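# Table Surfaces and Tidy Rows: my project report

My project was about where people put things on a small work table, and whether the layout makes them easier to spot and reach. I picked it in October after losing a pencil sharpener on my own desk for almost 5 weeks (it was under a bowl). Trevor Pickering, who supervised me, said that counted as background research, so I'm putting it in!

I kept the table dark and gave it one bright thing, a white cutting board with an oval handle hole. Everything else got its place in relation to that board. The red-topped little block went off on its own with lots of dark table around it, and the wooden box with the slot in the top got more company — a light blue toy pot, tucked in behind it.
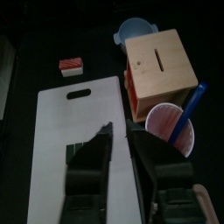
My first worry was small stuff. Dark green on white ought to be easy, but once something taller stands in front of it you lose half of it, and then you start guessing. I wrote "keep tall things back" in my notebook and underlined it twice.

So the second part of the report is about the back row. Jug, box, cup, tray, side by side along the far edge, with the board in the middle in front of them. I like this one a lot more. The cup has red contents and a blue stick leaning out, so your eye goes right to it, and the safety goggles have the shallow tray to themselves. 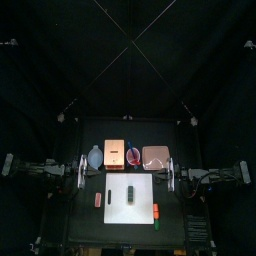
Jarmo Kokkonen read my draft and thought I should have tried see-through containers against a pale table too. Fair point, and I'd love to do it next term. I'd also swap the order of the row around, because I only thought about left to right after I'd written most of this up.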